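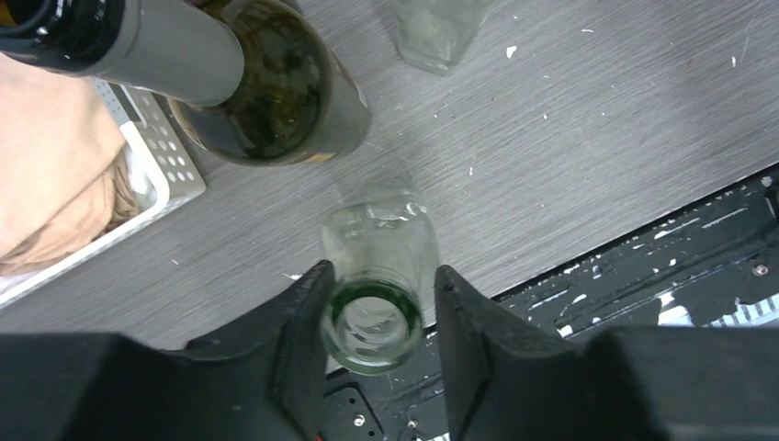
Clear one with the cloudy inside, dark green wine bottle next to it.

Bottles - getting the cloud out

Quick one as Lucía Soler asked again. Cloudy glass is mostly limescale, so washing up liquid won't shift it.

Warm water, a good glug of white vinegar, 2 spoons of uncooked rice. Hand over the top, swirl hard for 90 seconds. Tip out, look, do it again if needed. Mine took 3 goes last August, but we have horrible water.

Rinse til the smell goes. Drain upside down overnight in a tall jug. Don't cork it damp!!

Labels - soak first, then peel from a corner. Sticky bits left over: cooking oil, leave it, wipe, then soapy water. Foil round the neck - run a knife under the edge and pull. Watch your fingers.

Laying bottles down to dry the outsides? Put a tea towel underneath, they roll.

Chipped rim, straight in the bottle bank. Not worth keeping for oil or anything else you pour.

Corks next time, if I find the Trullo ones.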